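Clesadska student robotics club – support board
Ticket 34: hand rig loses the cube, hand jumps in the viewer
Opened by: Kolbrún Hviid
Assigned to: Oanh Tăng
Status: closed, with one leftover (see the end)

What's going wrong

Hi Oanh! I'm putting this in as a proper ticket because Sorin says chat messages don't count any more. We're trying to get the grasping set done for the Vilstead demo and the tracked hand keeps flying off. It'll sit there happily for a bit, then the whole hand flips over in the viewer, or jumps sideways by what looks like a forearm's length, and then it snaps back as if nothing happened. The fingers carry on fine the whole time, so I think it's only the wrist pose that goes, and that's the bit we get from the cube.

We're up at the round tables by the atrium, as the lab is booked until November. Same laptop as before, newest Yin build, default settings apart from the marker size.

What I tried before bothering you

1. Turned everything off and on. (Yes, really. No change.)

2. Wiped the camera lens and reran the lens calibration. Numbers came out nearly the same as last time, so I kept the old file.

3. Held the hand up at face height with nothing near it, to see if the cube alone was enough. Three runs like this, and not a single flip.

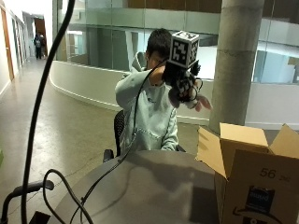 4. Brought the hand down over the table and did slow grabs. Flips started straight away – 11 in one run. The log from that run has 3,261 lines and most of them are the same warning: "pose ambiguous, using last".

5. Swapped the cable over to the other port, in case we were dropping data. No change, and I wouldn't bother trying it again.

Reply from Oanh, 14:20

Thanks for the log, that helped loads. "Pose ambiguous" is the tracker telling you it has two possible answers for the cube and can't choose. It happens when it's only got one face to go on and that face is nearly square to the camera, and then even a tiny wobble in the corners tips it from one answer to the other. When the hand's up and turned a bit it gets more to work with, so that fits your step 3.

Could you check two things for me? First, the marker size in the config. It should be the black square only, and people always measure the white border as well. Second, is the jump filter on? Drillcombe switched it off in the last build and I don't think they told anyone.

Back to me, 15:05

Ha, okay, guilty on the first one. I'd measured the border. I've put the right size in and the sideways jumps have gone, which is lovely, but I still got 7 flips on the next run. And the filter was off, you were right!

So I turned that on and moved the start position so the cube sits at an angle to the camera and two of its faces show. Then we went back to grabbing with the soft toys and the foam die, same as in the task sheet. 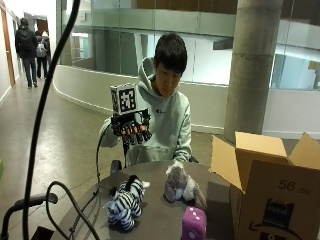

Grasp practice at the round table, zebra, elephant and purple die out.

After both changes I did three full runs. No flips in the first two and one in the third, right at the end when the wrist rolled flat. The filter caught it, so in the viewer it was just a little hiccup – I can live with that!

Still to do

Hilde wants the angled start written into the task sheet so the next group doesn't have to find it out the hard way. Védís is going to ask Drillcombe whether the filter is meant to be off in new builds. If they say yes, we'll keep our own copy of the config.

Oanh, I've closed this but left the log attached. The old runs with the wrong marker size are in the "redo" folder, please don't use them for anything.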